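# Kultbridge apprentice intake: shortlist is up!!

**sarita_v**
The shortlist for the Kultbridge August intake has gone live, everyone! Log in with your registration number, click "My stage" and your status is on the second tab (the first tab still says "under review" for everybody, so don't panic like I did). 2787 people sat the written paper and 400 have been called for the practical. I'm through and I can't sit still!

**flelten_dex**
Congrats Sarita! Through as well, electrical trade. Does anyone know the cut-off? My cousin says 64 but the notice only gives it for mechanical.

**AartiG**
64 is mechanical, yes. Electrical isn't published yet. Well done both of you, what a morning!

**wnaylor**
I'd be careful with that. The notice says 64 *before* scaling, so your raw mark on its own doesn't tell you much. I sat this two years ago and people spent a week arguing over numbers that were changed in the final list.

**flelten_dex**
Hmm, I read it the other way round. Paragraph four says "scaled mark of candidates called". Why would they print an unscaled one?

**wnaylor**
Read the footnote under the table. I'm happy to be wrong, but that's what it says.

**sarita_v**
You two can fight it out, I'm off to look for my certificates :) Has anyone got notes on the practical? I've only got the Yeoh book and it's nearly all theory. 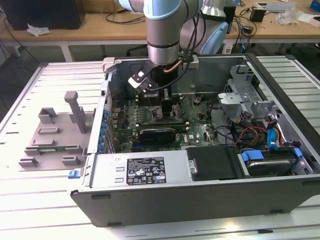

*Posted by Shagufta Dogar, May 15, 2026*

Hello all, and big congratulations to everyone on the list! I did the practical last year and loved it, so I've put down what I remember:

- Bring your call letter printed, plus photo ID. They wouldn't take it on a phone.
- You get 115 minutes for the whole thing, including the safety questions at the start.
- Measuring and marking out came up, then reading a simple drawing, then fault finding.
- The interview is short and friendly. I was asked why I'd picked my trade and what I'd do if I disagreed with a supervisor.

Do the Fondel practice sheets if you can get them, especially the drawing ones. They're harder than the real thing and I was so glad of it on the day.

**AartiG**
Shagufta, you star! Is it one sitting or do they split the trades up?

**shagufta_d**
Ours was split, mechanical first. Your slot is on the call letter, top right.

**flelten_dex**
OK, found the footnote. Wendy's right about the table, but I still say paragraph four contradicts it. I've emailed the helpdesk.

**wnaylor**
Fair enough, it is badly written! Post what they say, please.

**sarita_v**
Call letter downloaded, I'm in the second slot! Anyone else travelling in from Flelten? We could share the train.

**flelten_dex**
Me! Sending you a message now.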